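Destenholm > Staff > Minutes > Packing room
Search minutes Go

Aditz -- packing room meeting, May

1. Robot arm
The trial of clearing tables continues. Staff asked who will answer for broken glass. Agreed: the shift lead, not the packer.

2. Hours
Of 70 packers, 40 will learn to supervise the arm. No hours are reduced before the review.

3. Views from the simulation

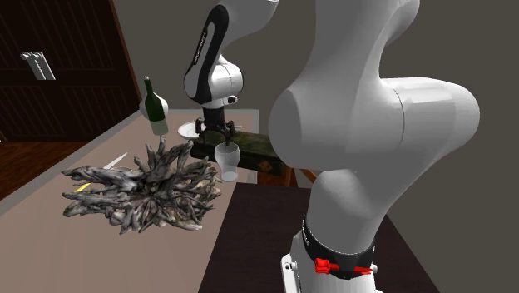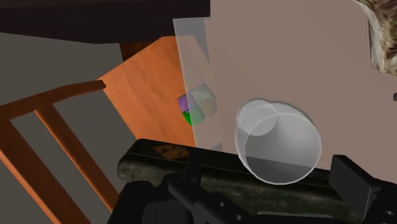 Gripper near the log-like piece, clear cup behind
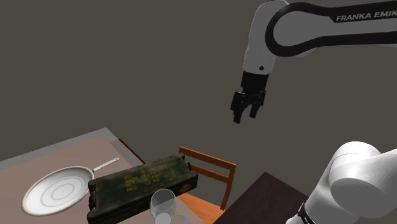

4. Next meeting
At 2 p.m. -- Dirkotar to send the training plan.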